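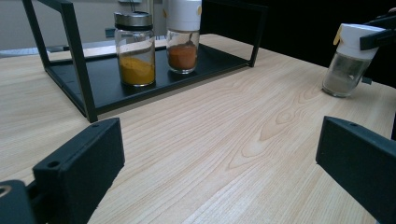
Kadri Kütt

Farora is a software package for planning and checking placement motions, in which a gripper sets an object down on a shelf, tray or rack that already holds other objects. It was written at the Gandstead laboratory in Vesadia by Normunds Krūmiņa and Kadri Dzene. The package consists of a perception module, a placement planner and a replay tool, each of which can be run alone.

Background

Early work at Gandstead used a planner named Sproģis, which treated every surface as a flat plane and every object as a box. This was adequate for cartons on an open table. It performed poorly on small racks, where the legs and upper rails block many of the paths a gripper might take, and on objects with tall caps or lids. Sproģis was retired as a planner, but its file format survives in Farora and is still the default for saved sessions.

Perception

The perception module takes images from a camera mounted on the gripper and estimates three things: the support surface, the obstacles above it, and the outline of each object. Clear glass is handled separately. A glass jar that is partly filled with powder gives a strong signal at the fill line and at the lid, and a weak one between them. Depth readings in that middle band often belong to the wall or table behind the jar. Farora therefore fits a single upright cylinder to the contents and the cap together, and discards readings that fall inside it.

Thin black tubing causes a related problem. Against a dark background the rear legs of a rack may vanish from the depth map altogether. The module keeps any leg it has found once in a session and removes it only when five later views contradict it.
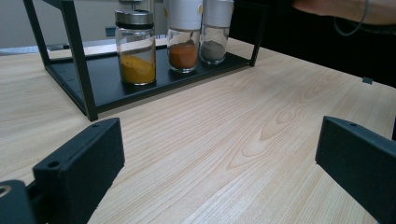 Placement planning

The planner divides the support surface into cells and scores each cell by clearance, reach and the angle of approach. Objects already in a row are given a margin on both sides, which the operator may set. A raised lip along the edge of a tray is modeled as a low wall, so the object is lifted over it and then lowered. Tilt is permitted during the approach but must be removed before contact.

In the laboratory's own trial set of 387 placements, the first release failed in 48 cases. Most of these were contacts between the gripper fingers and a neighboring object as the fingers opened. Krūmiņa later added a check on the opening motion — until then only the approach had been tested for collisions.

Replay tool

The replay tool was added by Valdis Sakalauskas. It shows recorded camera images beside the fitted cylinders and the chosen cell, and allows a session to be stopped at any step and planned again with different margins. Sessions recorded with a hand-held gripper can be loaded in the same way as those from a robot arm, provided that the finger width is entered by hand.

Limitations

Farora does not estimate weight, and it does not model loose contents that shift when a container is tilted. Handles or spoons inside a jar are ignored. Stacked objects are not supported.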